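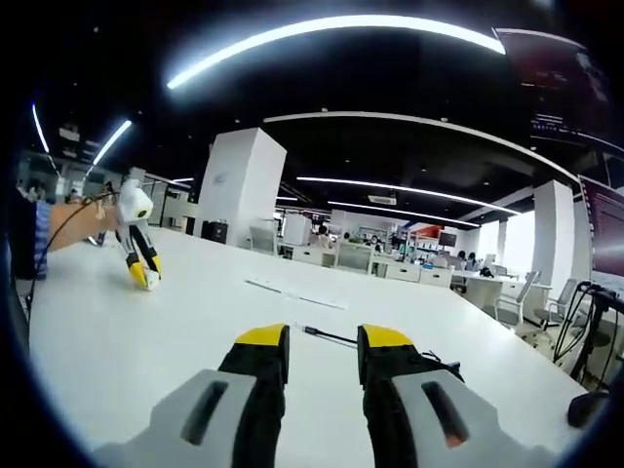

Arska 400 Talk Recorder

Item 3109
Sold by Boltaler, Flurnurbridge

Most local history groups that ask us for a recorder have been told it will build them an archive. It won't. The Arska 400 records a speaker in a hall and saves the result as a sound file. Someone still has to name the file, write down who was talking and what about, and keep a copy somewhere safe.

With that said, it does the recording part well enough. The maker claims clear speech from the back row. We wouldn't count on it. Put it within 6 feet of the speaker and the sound is good. Move it back to 20 and you will hear chairs, coughs and the tea urn. Questions from the floor come out faint unless the speaker repeats them.

What it does
Records up to 400 minutes on one charge, according to Arska. A long evening meeting with questions shouldn't trouble it.
Saves in plain formats that open on any ordinary computer.
Has one large record button and a light that stays on while it is running.

What we doubt
The "automatic transcript" needs a paid plan and makes a mess of old place names and family names — the very words a history society wants to search for. We'd leave it alone.

The Lai costs less and sounds much the same up close, but its battery door is flimsy. If your group meets only in the winter season, it may be all you need.

In the box: recorder, charging lead, short printed guide.

Returns accepted until the end of May on orders placed this spring.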